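Re: [fallwood-supply] Color system for the wrap, and the big order
From: Roksolana Hordiienko
To: fallwood-supply

Replying in pieces, with the original trimmed. I left out the part about the hay nets because I have no quarrel with the hay nets.

Nigatu Stables wrote in April:

> Hi all. We have been running a color system for wrap since winter and
> we'd like the other barns on the list to come in on it. Pink is for
> practice and for anything that isn't on a horse. Dark green or black is
> for lower legs. Tan is for poultice and hoof work. You can tell across
> the aisle who is using the wrong thing, and it has cut our waste by a lot.

"A lot" compared to what? I asked this when the rubber curry combs were going to change our lives and I'm asking again. Did anybody write down how many rolls went out before winter and how many have gone out since? We did keep a sheet at Fallwood last season, a bad one, in pencil, and it came to 952 rolls, and I still wouldn't swear to it, since half the barn signs for two and takes three. If Nigatu has a better sheet I would love to see it. If the number is a feeling, please say it's a feeling.

My other trouble with the colors is that people grab whatever is closest. We tried something like this with towels. By the second month the blue towels were for everything and the white towels were for whoever had hidden them. And the dark green and the black look the same to me in the tack room after four in the afternoon. Putting them both under "lower legs" gets around that, I grant you, but then why list them as two colors?

> Storage: take everything out of the cartons and put it loose in one open
> basket. Cartons hide things. With an open basket you see what is running
> low without touching anything.

You see what's on top. In a wide low basket that may be fair enough, and I'll admit ours is wide and low, so I tried it. What I found is that the rolls don't stay in it. They get lifted out to reach the one underneath and then they live on the table. Lying on their sides, too, so the cut edges get rubbed every time somebody slides one over. I picked up a dark one with little threads coming off the edge. Now, does a stray thread matter on a horse's leg? Probably not much. I'd trim it and go on. But I was told an open basket would be gentler on the stock than a carton, and I don't see how.

Dust is my bigger worry, and the message skipped it. The wrap sticks to itself, which is the entire point of it, and it also sticks to shavings, hair and whatever falls off a hay bale. A basket with holes in the sides is a nice thing for letting air through. It lets the rest through as well. If you keep yours in a room with a door that shuts, fine. At our place that door has been propped with a salt block since before I came.

> We are also using the clear-ish plastic tubs from Sturninen for the small
> stuff (scissors, tape ends, gauze). Same shelf, right next to the basket.

No objection to tubs. I do object to "clear-ish." Frosted plastic tells you there is something in there and maybe what color it is. I have opened three looking for scissors more than once. Put a label on the lid and a label on the side, and use a marker that doesn't wipe off. That would do more for us than the pink-green-tan business, and it costs nothing.

> Save your cores! If a roll has been opened and not finished, tuck the
> loose bit into the middle and put it back. Perfectly good to use.

For practice bandaging, yes. On a cut, no. I don't care how good the loose bit looks. Once something has been stuffed in the center of a roll I have no idea what it is or where it was before, and neither does the next person at feeding time. My rule is that anything pushed into the core makes it a practice roll. I notice this fits with your pink rule, so there, one point to Nigatu.

> Finally, the order. Grurkero will give us their best price if the barns
> go in together for 2275 rolls, mixed colors. We need a yes or no from each
> barn. They say it keeps for years.

Who is "they"? The people selling it? I'd want to know three things before Fallwood says yes.

One, where does it go? We have room for 14 cartons if nobody wants the saddle racks, and people want the saddle racks.

Two, what does "mixed" mean? If they pick the mix we will end up with a wall of pink. Pink is always what's left over, anyone who has bought a mixed case knows this. I would take tan and dark only and let the kids complain.

Three, how does it keep in heat? Our loft is an oven in August. I opened a roll last fall that had been up there all summer and it came off in pieces about as long as my thumb. Different maker, so I'm not hanging that on Grurkero. I am saying that "keeps for years" needs a temperature next to it.

What I'd agree to today: 6 cartons, tan and dark, stored downstairs with the lids on, and one open basket for whatever is in use that week. Somebody -- me, fine -- will write down what gets opened. If that sheet shows the colors saving anything by the time the flies are gone, I'll say so on this list and buy the pink.

I've put a photo at the bottom, the pink, the dark and the tan by the blue basket and the tubs. Look at how little of a color rule you can read off three rolls on a table. You know which is pink. Do you know which one is for what? 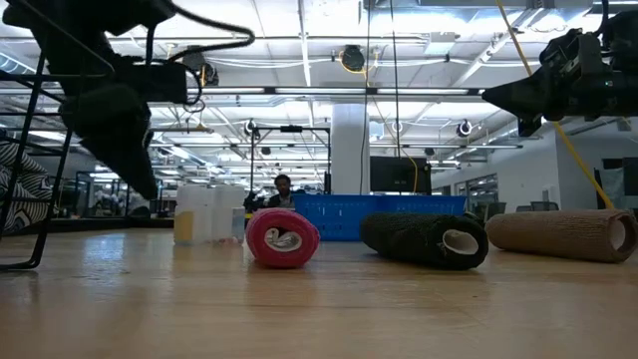
Roksolana Hordiienko
Supplies and tack room, Fallwood

PS. Whoever has the good bandage scissors, the ones with the bent tip, they go in the tub on the left. I'm not asking who.

--
You are getting this because you are subscribed to fallwood-supply.
Replies go to the whole list. Please trim what you quote.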